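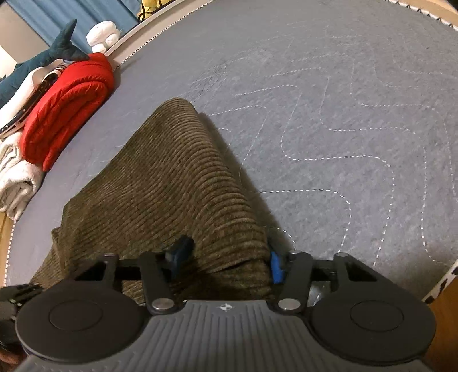 Fig. 1. Olive-brown corduroy on the bed. The far end stands up in a peak.

Endorano Evening School > Household Textiles > Unit 4 > Handout: Folding Soft Corduroy
Reading time: 4 min

Unit 4. Folding soft corduroy with an elastic waist

This handout goes together with the practice lesson in the Jorkmont building. Please read it before you come, and bring one garment of corduroy from your home. Pants are best, but a skirt is also possible. Jeans are not suitable for this lesson. We had them in Unit 3.

1. The fabric

Corduroy has raised ribs, which are called wales. Between two wales there is a narrow channel where the base of the cloth is visible. The pile of the wales is short and it leans a little to one side, as in velvet. You can find the direction with your hand: one way the cloth feels smooth, and the other way it resists.

In the practice lesson we use the direction of the wales as our ruler. On most pants the wales go from the waist to the hem. If you keep them straight on the bed, the leg is also straight, and you do not need to measure anything. If the wales make a curve, the leg is twisted under your hands, and the fold will come out crooked.

Look at the wales in Fig. 1. They lie close together and they are easy to follow with the eye, also from some distance. The peak at the far end throws a shadow on the sheet. When you see such a shadow on your own work, there is air under the cloth and it must be smoothed down before you make the next fold.

2. The surface

We work on a bed with a fitted sheet. A table is also good if it is long enough for the full leg. The sheet should be pulled tight. A quilted sheet with wavy stitching, like the one in our figure, is no problem for folding, but do not use the stitching as a guide line. Use only the wales.

Corduroy takes lint very easily, and dark corduroy shows it. Before you lay down the garment, go over the sheet with a lint brush or with a slightly damp hand.

3. Starting from a crumpled garment

The garment from the laundry basket is never flat, and students often try to fold it too early. First find the waist. It is the one part which has a clear shape also when all the rest is in a heap.
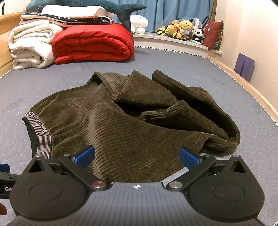 Last changed on: December 12, 2025

The waistband in Fig. 2 is at the left end, and it is easy to recognize by its fine stripes and by the way the cloth is gathered behind it. The rest is more difficult. There is a high fold in the middle with a dark gap under it, and on the right a long rolled part goes around a flap. It looks like pants, but from this heap we can not say with certainty which part is which leg.

Exercise A (in pairs). One student drops the garment on the bed. The other student must do the following, without lifting the whole garment in the air:

- find the waistband and turn it to the left side
- put one hand inside and find the 2 leg openings
- pull each hem slowly to the right until the leg is long
- open every rolled part from its end and not from its middle

After this you change places. Write in your course notebook which part took you the most time.

4. The waistband

An elastic waist wants to be round, and this is the main difficulty of the unit. If you press it flat in the middle, the edges roll. Hold it at the two sides, pull it a little, lay it down and only then let go. The gathers behind the band should be spread evenly with the fingers. Do not iron them.

Check also that the band is not turned over. On many garments the inside of the band has another color than the outside, so a turned part is visible immediately. Turn it back before you fold the legs one on the other. 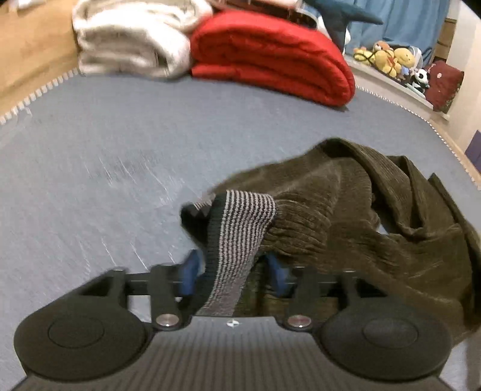

5. Making the fold

In Fig. 3 you have the band from closer. The pale and black stripes curve over a rounded fold, and to the left of it there is a dark turned-over end with a hollow below. For Exercise B, begin with your own waistband in the same condition, and correct it as in part 4.

Step 1. Lay one leg on the other. The wales of the upper leg should run parallel to the wales of the lower leg.

Step 2. Smooth with the flat hand from the waist to the hem, in the smooth direction of the pile if it is possible.

Step 3. Bring the hem to the lower edge of the waistband, without covering the band.

Step 4. Fold once more. For drawer storage, stop now. For a narrow shelf, you can roll it loosely from the folded end.

Please do not put heavy things on top. The pile becomes flat and gets shiny marks along the fold.

6. For the next lesson

Read the chapter on knit fabrics in the Nseir workbook, page 199. Bring also one sweater. Garments for the Wastedent repair table can be left in the box by the door, washed and with a note on what should be repaired.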